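# Care of the Gripper on the Bench Arm, Cell 2

These notes apply to the Lindemann arm in the Lorkville workshop and replace the sheet issued in October.
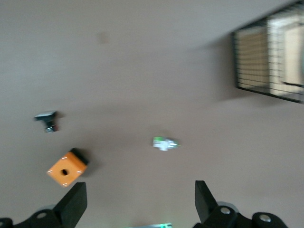

Staff must switch the arm to standby and wait for the brake to click before touching the fingers. Wipe both finger blades with a dry lint-free cloth. Solvent is not permitted on the blades or the brackets.

Check the bracket screws with the short hex key kept in drawer 8. A screw that turns under light hand pressure should be taken out, cleaned and refitted with one drop of thread lock. Do not use the long key, as it strips the heads.

- Open and close the gripper twice at low speed and listen for scraping.
- Confirm that the tips meet evenly along their length. Uneven tips are reported to Annelore Voß and are not to be filed down.
- Clean the wrist camera window with a lens tissue only.

Blurred views during fast travel are normal. If the view remains blurred with the arm at rest, clean the window again and reseat the camera plug.

Replacement finger pads are ordered from Trekska under part number 1684. Allow roughly two weeks for delivery. Record each pad change in the cell log, with initials.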